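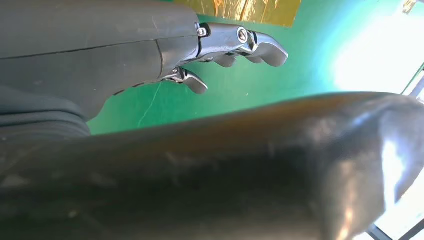
Figure 4-1. Green work surface.

4. Laundry Liquid: Placing, Checking and Refilling Bottles

This section covers screw-cap laundry liquid bottles used with the Holavberg laundry bench. For powder and tablets, see section 5. For the Suvard wall shelf, see the sheet packed with the shelf.

4.1 Before you start

Clear the work surface and wipe it with a damp cloth. Do not use solvent or scouring powder on the green surface. Keep the following within reach:

- bottles to be checked
- measuring jug, 1000 ml
- Ongart funnel, narrow
- two dry cloths
- blank labels (part 223)
- spare drip tray (part 196)

CAUTION: Laundry liquid irritates the eyes. Wear gloves when handling a leaking bottle. Keep all bottles away from children.

4.2 Checking a full bottle

1. Close the cap by hand until it stops. Do not use pliers.
2. Lay the bottle on its side on the work surface, label up.
3. Read the net content on the label and write it on the stock card. Some bottles are marked by weight (for example, 800 g, printed 800克) and some by volume. Copy the unit as printed. Do not convert it.
4. Read the dose on the label. A concentrated liquid may call for only half a cap per load.
5. Write the fragrance on the card if one is given.
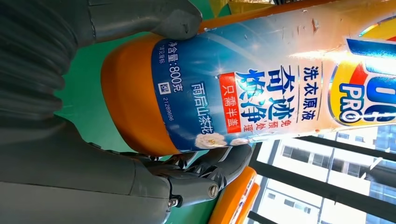
6. Leave the bottle on its side for five minutes, then wipe a dry cloth around the cap. If the cloth picks up liquid, go to 4.4.
7. Stand the bottle upright and move it to the shelf.

Note: Light scuffs on the plastic do not affect use. Reject a bottle with a split seam, a cracked cap or a label that cannot be read.

4.3 Checking a bottle for refill

Refill a bottle only with the same liquid it held before. Never put bleach or descaler in a laundry liquid bottle.

1. Remove the cap and rinse it separately.
2. Pour in 100 ml of lukewarm water, close the bottle and shake it gently.
3. Empty the bottle into the sink. Repeat until the water runs clear.
4. Wipe the outside. Droplets tend to collect on the lower side when the bottle is laid down.
5. With a translucent bottle, hold it toward the light and look for residue in the neck and along the seams.

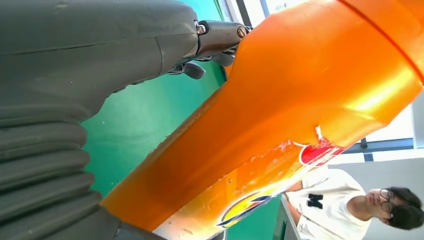
6. Check the edges of the label. If an edge has lifted, dry the plastic underneath and press the label flat. If the product name or dose is missing, stick a blank label (part 223) next to the old one and copy the details from the stock card.
7. Let the bottle drain upside down in the drip tray, cap off, overnight.
8. Fill through the funnel. Stop below the shoulder of the bottle.
9. Wipe the thread and replace the cap.

CAUTION: Do not squeeze the bottle while the funnel is in the neck.

4.4 Leaking cap

1. Remove the cap and wipe the thread on both parts.
2. Refit the cap and repeat step 6 of 4.2.
3. If it still leaks, pour the liquid into a clean bottle of the same product and discard the old one.

Spills on the work surface: take up the liquid with a dry cloth first, then rinse with plain water. Adding water first makes foam.

4.5 Replacement parts

Drip trays and labels are ordered from Fletden by part number. Funnels are sold singly. Caps are not supplied.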